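How to Measure a Bedroom for Your Listing

Buyers compare room sizes first, so get them right before your home goes live on Hasto.

1. Clear the baseboards along two walls that meet at a corner.
2. Run the tape wall to wall at floor level. Write down feet and inches.
3. Multiply length by width. Leave out closets.
4. Add each room to the worksheet. If your total is more than 10 square feet off the county record, measure again.
5. Take one photo per bedroom from the doorway or a corner.
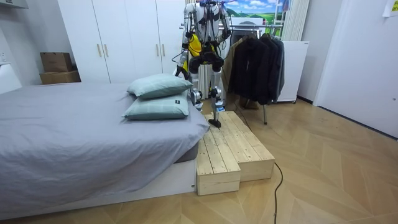 Small bedroom, foot of the bed and wooden step platform.

6. Enter the sizes under Rooms and click Save.

Updated August 10, 2020 by Úna Cronin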